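Gripper log, 30/07/2019

Second month of the student project. Nahuel Zapata rebuilt the finger pads for the hand-held tool, and I spent the session on thin objects, the category where we score worst. The rule is simple: pick up, hold for six seconds, set down. We logged 67 grasps before the battery ran out. Flat pieces still rotate when the grip lands too near one end. I want a softer pad on order before the December demo. 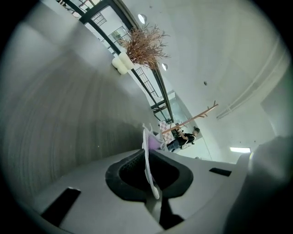 Thin white piece held upright in the black rubber pad.

Raw numbers go to Eulalia Gaete tomorrow.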